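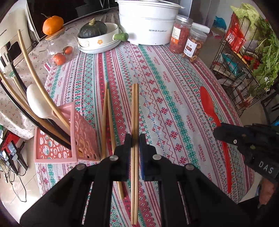

Falcão Striped Table Runner and Tablecloth

Item 728. Cotton blend, machine washable, sold by Stirumholm Table Linens.

The Falcão is our loudest cloth. We have tried putting it next to the quiet ones on the shelf and the quiet ones look ill. Red, green, white, purple and blue run in long stripes, and between them you get snowflake-like flowers, zigzags, dots and diamonds. If your dining room has been described as "calm," this will take care of it.

Yes, the word HANDMADE is printed on it, over and over, in small reddish letters. The cloth is woven and printed on a machine. We asked the mill about this and were told that it is a design element. We have decided to respect that.

Sizes

Small: fits a card table or a two-person kitchen table
Medium: fits four chairs, or six people who get along
Large: fits eight, with enough drop at the ends to hide the table leg the dog got to

The stripes run the long way in all three sizes. We get letters about this. A version with the stripes going across was sold for one season and we got more letters.

Care

Wash cold with similar colors, assuming you own anything in similar colors. Tumble dry low or hang it over a rail. Iron on the back while it's still slightly damp. Soy sauce comes out if you get to it the same evening. Beet juice stays, but among the red stripes you may be the only one who knows.

Please don't bleach it. The white stripes will thank you and the others will leave.

Which cloth should I get?

The Senda has the same weight and the same hem in a plain oatmeal color, and shows every crumb. The Werel is wipe-clean, stiffer at the corners, and better for anyone under five or anyone painting model boats. The Falcão hides the most and starts the most conversations, some of which you will want to get out of.

Shipping and returns

Orders over 50 dollars ship free. Cloths come folded, so expect creases for the first wash or two. Returns are fine within the month if the cloth is unwashed and nobody has eaten on it. We can tell.

The Large is out of stock until July. The last run was 500 pieces and we thought that would be plenty, given the colors. Small and Medium are ready to go. Matching napkins are listed separately, in sets of four, and they say HANDMADE too.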